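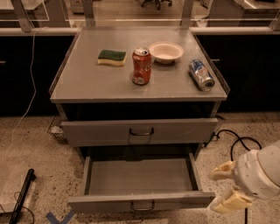 Small Spaces / Storage

Ok I have to talk about this gray metal cabinet because I am way too happy about it. Two drawers, flat top, handles you can hook your whole hand around. Thread!

First up, the TOP. It has a little raised lip down the right side and I love it so much. Stuff that rolls is the story of my life, and there's a blue and silver can lying on its side up there right now.

Also up there: a red soda can, a shallow white bowl, and my favorite kind of sponge, green scrubby side up. Everything else can wait until the drawers have a plan.

The bottom drawer pulls WAY out. Smooth walls, flat bottom, not one thing in it. Do you know how rare an empty drawer is in my life?? I want to keep it that way for at least a day just to enjoy it.

Wendelin Hofstetter wrote to me in July saying deep drawers turn into junk pits unless you give them one job each. So I'm trying that. Bottom drawer = bowls and plates. Top drawer = sponges, cloths, dish stuff.

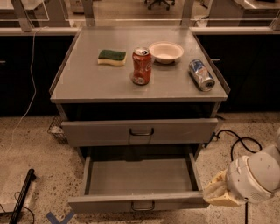

Both drawers out, bottom one the farthest.

See how the top one is only out a bit? I like to check both before I load anything, and I go bottom first - bowls are heavy and I want that weight down low.

Prasanna Dewan asked if I line my drawers. I do! I cut a piece of that grippy mat from Orero, 30 inches off the roll, and trim it with kitchen scissors. It never comes out straight and I have never cared.

The cans are going in the recycling. That red one has some dents and the blue one is properly crumpled, so no, Prasanna, I am not saving them for a craft project (ok maybe one).

The bowl gets to go in first. Wide rim, sits nice and low, should stack well with its friends.

Tell me what's in YOUR bottom drawer. I got 141 replies on the spice rack thread and read every one of them over breakfast - best morning ever!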